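收纳与整理实务（初阶）第四讲讲义
小圆片的归位：以筹码箱为例
主讲：Daichi Sasaki
Tustside 社区学堂　2025年6月

各位同学好。前三讲我们整理的都是大家伙，椅子、被褥、整摞的盘子，大家也许胳膊还酸着。今天换一换，讲小东西，小到掉进沙发缝里要找半个晚上的那种。请先看两张图，讲义后面会回过头来提到它们。

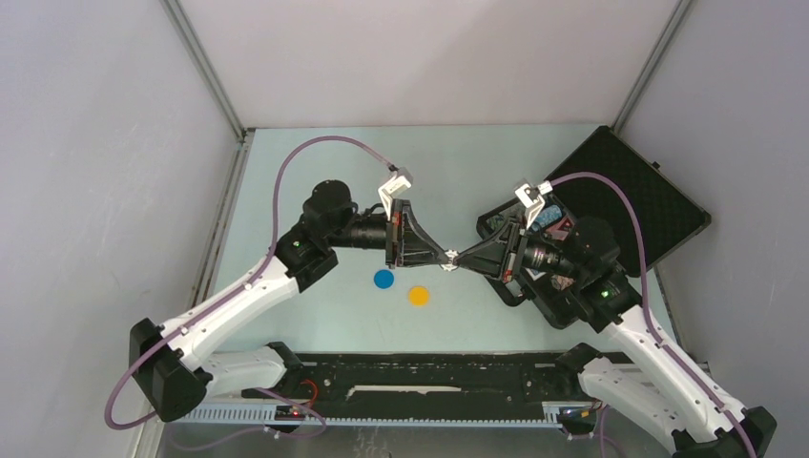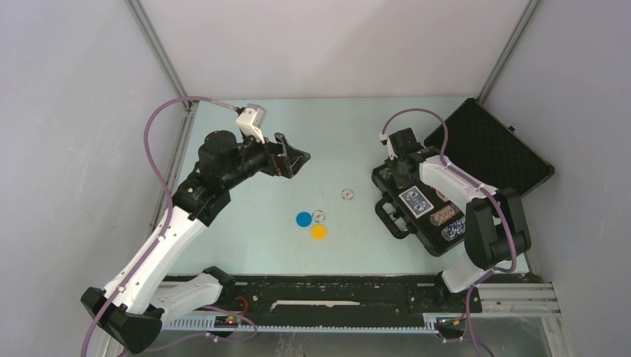

浅绿色调的桌面，旁边是打开的箱子。
阅读时长：9 分钟

先从收尾说起

很多同学第一次来上课都问我，整理筹码这种事情有什么可讲的呢，往箱子里一倒，盖上，完了。我以前也是这么干的，而且干了好多年。后来到 Tustside 的活动室帮忙管借还，天天跟别人“一倒一盖”的箱子打交道，才慢慢有了一些想法，今天就把这些想法摊开来跟大家聊一聊，有说得啰嗦的地方，请多担待。

先请大家回头看第一张图。桌上有两枚小圆片，一枚蓝的，一枚橙黄的，平平地躺着，旁边那只黑箱子斜着打开。我很喜欢拿这样的桌面来讲课，因为它正好停在大家最容易松劲的那一步。箱子就在手边，桌上只剩很少的东西，人心里已经觉得“收完了”，手一伸就想去合盖子。我的体会是，丢掉的小件有一大半就丢在这一步。大块头的活儿人人都认真，到了零头反而散了。

所以这一讲的顺序跟前几讲不太一样。我们会把“最后几枚怎么办”拿出来多讲几遍，宁可让大家听烦了，也希望回家以后还记得。

为什么选圆片来练手

圆片这种形状，说它听话也听话，说它淘气也淘气。听话的时候，叠起来整整齐齐，立着排成一排也好看，一格一格地放进去，有一种特别舒服的感觉（我女儿小时候就专门喜欢干这个，别的家务一概不碰）。淘气的时候呢，它平躺在桌面上，指甲短的人怎么抠都抠不起来；它要是立着落了地，就顺着地板一路滚，滚到哪儿算哪儿。

另外，圆片的收纳办法学会了，能用到的地方非常多：围棋子、硬币、纽扣、杯垫、瓶盖收藏、孩子数学课上用的计数片，道理都是通的。下面凡是我说“圆片”的地方，请大家自己在心里换成家里的那样东西。

今天用到的几个说法

为了上课时大家说的是一回事，先约定几个词。都是我们活动室的叫法，别处可能不一样。

散件：已经离开格子、还在桌面上或者手里的圆片。
格：箱内分隔出来的每一道槽或每一个位置。第二张图里箱内的分格就是这个意思。
满格：一格放到它应有的数目。我们课上统一按二十枚算一格。
零头：凑不成满格的那几枚。
近边：箱子离你身体最近的那一边。
落脚处：散件在回到格子之前，先集中待着的那一小块桌面。

“落脚处”这个词后面会反复出现，请大家留个印象。

第一步　腾桌面，摆箱子

桌面不用大，关键是颜色要跟圆片分得开。我个人偏爱浅色、不反光的桌面，像图里这种浅浅的绿就很合适，蓝的、橙黄的放上去，眼睛一扫就看见了。家里如果是深色木纹桌，铺一块浅色的旧床单也行，床单还有一个好处，圆片落上去不蹦。玻璃桌请尽量避开，声音刺耳不说，透明的桌面会让人看着下面的地毯发花。

箱子放在哪一边，是今天第一个要动脑筋的地方。惯用右手的同学，箱子放在右前方；惯用左手的同学放在左前方。两只手都用的同学，哪边顺就放哪边，但定下来以后中途不要换。

至于箱子是正着放还是斜着放，班里每一期都要争一次。正着放看着规矩，斜着放有斜着放的道理：手从身前伸出去，自然的方向本来就是斜的，箱子顺着这个方向转一点，格子就朝着手来了。请大家都试一试，正放收一格，斜放收一格，自己比较一下手腕的感觉。我自己是斜放派，上一期的学员里有一位退休的钟表师傅坚持正放，收得比我快得多，所以这件事我不敢说谁对谁错。

箱盖一定要开到底，开到它自己能稳稳停住为止。半开着的盖子会慢慢往下溜，溜到一半你伸手去扶，袖子一带，刚排好的一格就倒了。合页松的旧箱子，可以在盖子后面垫一本厚书。

第二步　收拢到落脚处

不要看见一枚就往箱子里放一枚。先收拢，再归位，两件事分开做。

收拢的时候，用手掌的外侧，就是小拇指那一边，贴着桌面，从远处往自己身前轻轻地推，推到落脚处。落脚处最好选在身体正前方、离桌边一个巴掌宽的地方。太靠边了容易掉下去，太远了又够着累。

推的时候要慢。圆片挤在一起会互相爬到背上去，爬上去的那几枚最容易弹开。听到噼里啪啦的声音，就说明推快了，停一停再来。

收拢完了，请站起来，真的站起来，换一个高度看看桌面，再弯下腰看看桌子底下。坐着的时候，箱子后面那一块是看不见的，箱盖投下来的影子里也常常藏着一两枚。黑色的箱子尤其要小心，深色的圆片挨着箱子边，跟箱子混成一片，很难分辨。

第三步　分颜色

分颜色有两种做法，我把它们叫作“挑”和“分”。

挑，就是先认定一种颜色，把它从堆里全部挑出来，挑完了再挑下一种。好处是脑子不累，眼睛只认一种颜色；坏处是同一堆东西要翻很多遍。

分，就是拿起来一枚看一枚，是什么颜色就放到什么颜色的小堆里去。好处是每枚只碰一次；坏处是颜色一多就容易放错，尤其是聊着天的时候。

颜色少用分，颜色多用挑。如果是两个人一起收拾，可以一个人管一种颜色，各挑各的，手不打架。两个人同时伸手去拿同一枚的事情，每期都会发生，大家笑一笑，让一个人放手就好了。递东西也有讲究：递的人等接的人拿稳了再松手，接的人拿稳了就嘴上应一声“好”。听起来像幼儿园的规矩，但是很管用。

分颜色请在自然光或者比较白的灯下做。暖黄的灯光底下，橙色和黄色几乎是一家人，浅蓝和浅绿也会认错。活动室里那套 Stevano 筹码有一种很淡的橘黄，跟旧了的米黄色放在一起，晚上连我都要拿到窗户边去看。

第四步　拿起来

大家别笑，怎么把平躺着的圆片拿起来，真的值得讲几分钟。

办法一，推到桌边拿。一只手把圆片推出桌沿一小半，另一只手在下面接着，上下一捏就起来了。适合指甲短的同学，也适合冬天手僵的时候。

办法二，压边翘起。食指按住圆片靠近自己的一侧，稍微用力，有些圆片中间略厚，远的那一侧会翘起来一点点，拇指跟上去。太平、太薄的圆片用不了，不要硬按。

办法三，两侧夹取。拇指和食指从左右两侧同时靠过去，夹住圆片的侧边，垂直往上提。厚一点的用这个办法最快。要点是两根手指要一起到，一先一后的话，圆片就被先到的那根推跑了。

办法四，垫软的。在落脚处铺一块薄毛巾，圆片会陷下去一点，手指就有了下嘴的地方。家里有老人一起玩的，我特别推荐这个，省了好多着急。

请不要用湿手指去粘。图快的时候谁都干过，我也干过，可是圆片上留了水汽再排进格子里，时间长了会有一圈印子，擦都擦不掉。

第五步　排成柱，送进格

散件分好了颜色，接下来每种颜色叠成小柱。不要一下子叠二十枚，叠五枚一柱，四柱正好一格。五枚的柱子矮，稳当，一只手能端得住，眼睛也能一下子看出来是不是五枚。

叠好以后，并排放在一起看看高矮。四柱一样高，就说明数目大致没错；哪一柱冒了头或者矮了一截，当场就能发现。这个小动作比重新数一遍省事得多，我称它为“排排站”，有学员嫌这名字太幼稚，那大家随便叫。

送进格子的时候，把小柱放倒，让圆片立起来，从格子的一头往另一头靠。第一柱要紧紧贴住格子的端头，后面的才有依靠。用拇指和中指夹住柱子的两端，食指搭在上面防止中间的拱起来，轻轻放进去，先松食指，再松另外两根。急着一把松开，中间那枚就横过来了，后面的全都得返工。

从哪一格开始放呢？我建议从远边开始，往近边放。先放了近边，手再伸到远边去，手腕底下正好压着已经排好的那几格。手从上往下进格子，比从侧面蹭进去稳当。第二张图里箱子的分格，请大家对着想一想自己坐在哪一边，哪里是远，哪里是近，上课的时候我会请几位同学说说自己的放法，说得跟我不一样完全没有关系。

零头怎么办？零头单独占一格，放在近边最容易看到的位置。格子里空出来的那一段，塞一小条折好的软布，把零头顶住，不然提起箱子一走，里面就哗啦啦地响。软布要选颜色显眼的，下次打开一看就知道这里有零头。

第六步　点数

点数是很多同学最不爱做的，也是我最舍不得省的。

我们活动室登记在册的各类小件，棋子、骰子、计数片、筹码全都算上，一共 1866 件。其中那套 Stevano 筹码是 492 枚，按二十枚一格，就是二十四个满格再加一格零头，零头十二枚。这个“二十四满，零十二”我写成小纸条贴在箱盖里面，收的人不用做算术，看着格子对一对就知道齐不齐。大家回去也请给自己家的东西算一个这样的口诀出来，算一次，能用好多年。

有一回这套筹码还回来，借的人说收得很整齐，打开一看也确实整齐，一格一格都立得好好的，可是数下来只有 397 枚。十九个满格，零十七枚。少的那九十五枚去哪儿了呢？原来玩到一半有两位先走，走之前好心帮忙，把自己面前的先收进了一个 Wernen 饼干盒，后来收箱子的人不知道有这么一回事，饼干盒就留在了厨房的架子上，和真正的饼干放在一起。找到的时候一枚不少。

我讲这件事没有要责怪谁的意思，那几位现在还常来玩。从里面可以学到的是：先走的人把自己面前的推到落脚处就可以了，不要另找容器；收箱子的人看到整齐，也还是要点数。整齐和齐全是两回事，眼睛喜欢把它们看成一回事。

点数请在合盖之前做，两遍，第二遍最好换一个人，或者换一个方向，从近边往远边数。两遍不一样就再来第三遍，以相同的两遍为准。

第七步　看最后一眼，再合盖

我在前面说过这一步会讲得特别细，现在就来了。

手碰到箱盖之前，先看三个地方：落脚处，箱子后面，自己的大腿上。对，大腿上。穿裙子或者宽松裤子的同学，圆片掉在腿上是没有感觉的，一站起来就滚到桌子底下去了。

桌上如果还有一两枚，不管它是什么颜色，也不管它看起来多么像“待会儿再说”，先把手从盖子上拿开，把它放回自己颜色的那一格，再重新去碰盖子。我知道有人会随手把它扔进最近的空隙里，心想反正在箱子里了。可是下一次打开的人，面对一格蓝色里夹着的一枚橙黄，要么把整格倒出来重排，要么也学着乱塞。箱子里的规矩，往往就是从这么一枚开始乱掉的。

合盖的时候两只手扶着盖子的左右两角，慢慢往下放，最后一点点的距离也要扶着，不要让它自己落。扣子扣上以后，双手把箱子平端起来，轻轻晃一下，听。没有声音或者只有很闷的一声，就是好的。有清脆的响声，打开看零头格的软布是不是松了。

存放要平放。竖着放省地方，可是立着的圆片会全部往一头滑，下次打开就是一场雪崩。实在只能竖着放的，每一格都要用软布塞紧，这个工作量请自己掂量。

擦拭和保养

玩得勤的，一个月擦一次；偶尔玩玩的，换季的时候擦一次就够了。用拧得很干的软布，一枚一枚地擦侧边，脏东西多半积在侧边上。擦完平摊在干毛巾上晾透，没有晾透之前不要进格子。梅雨天宁可放到第二天再收。

箱子里面的绒面或者垫层，用软毛刷顺着一个方向刷，格子的角落用旧牙刷。不要用吸尘器的大吸头，薄的圆片会被吸起来，我亲眼见过。

课堂上常被问到的

箱子没有原装的分格，里面就是一个大空腔，怎么办？
用硬卡纸自己折几道槽，宽度比圆片的直径多出一根火柴棍就好。先折一道试试，圆片能自己站住、又能顺畅地拿出来，再折其余的。也可以用装羽毛球的旧纸筒剖开来做，有一位学员就是这么做的，非常漂亮。

孩子总要抢着放，放得乱七八糟，让不让放？
让放。请孩子负责“排排站”那一步，五枚一柱，高矮一比他自己就能看出对错。进格子的活儿大人来做，等孩子手稳了再交给他。

收一套要多久？
前几次慢是正常的，我从来不给大家掐表。倒是希望大家注意自己在哪一步开始着急，下次就在那一步之前先歇口气，喝口水（水杯请放在另一张桌子上）。

有的格子放满了特别紧，手指伸不进去取，要不要少放一枚？
可以，但是要写下来。小纸条上注明“此格十九”，不然点数的人会以为丢了一枚，满屋子去找。

课堂练习

练习甲，两人一组。一人坐箱子这边，一人坐对面，各收各的颜色，收到剩最后两枚的时候一起停手，互相说一句自己接下来想做什么，然后再接着做完。很多同学说出口的是“合盖子”，这就很有意思了，我们到时候一起聊。

练习乙，单人。箱子先正放，再斜放，各收两格，记下手腕和肩膀的感觉，不用记时间。

练习丙，全班。我会提前把几枚圆片放在教室里不太显眼的地方，大家按“站起来看、弯下腰看”的办法去找。请穿方便蹲下的裤子来，上一期有同学穿了新西装，我心里很过意不去。

回家作业

选家里一样成套的小圆片，照着七步收一遍，给它写一张口诀纸条贴在盖子里面，七月那一讲带来给大家看看。收纳盒不用新买，饼干盒也很好，只是请在盒盖上写清楚里面装的是什么。

需要浅色垫布的同学，下课以后到前面来拿，有三种大小，用完洗干净还回来就可以了。下一讲讲绳子和线，请各自带一团最乱的来，越乱越好。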